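Nutdale promises a faster water bill fix, again

Mon 20 January
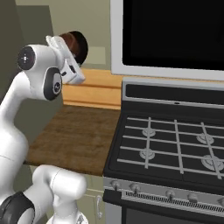
Nutdale residents who have been fighting over their water bills since last spring are being told, for the third time, that help is on the way. The city said it has hired a billing company called Novisum to go through 2233 disputed accounts and pay back anyone who was overcharged. The work is supposed to be finished by April.

Readers may remember that the last deadline came and went without a word. So did the one before it.

The trouble started when the city switched to estimated readings on the Wilton side of town. Some households saw charges jump by $200 in a single month. The city called these "timing differences" and asked people to keep paying in full while it looked into the matter. Late fees went on being added the whole time.

Cristóbal Ocampo, who rents on Hashmi Street, said he has been billed almost $2000 for a one-bedroom apartment.

"They told me to check for a leak," he said. "I checked. My landlord checked. Then they sent a guy out and he checked, and I got a bill for the visit."

The new contract raises questions the city did not answer when asked this week. The announcement gives no price for the work. It does not say whether late fees will be returned along with the overcharges, or how an overcharge will be proved on a house where the meter was not read for months. A spokesman said details would be "shared as they become available."

Customers who have not yet filed a dispute can still do so at the utility counter. Bring the last six bills and expect a line.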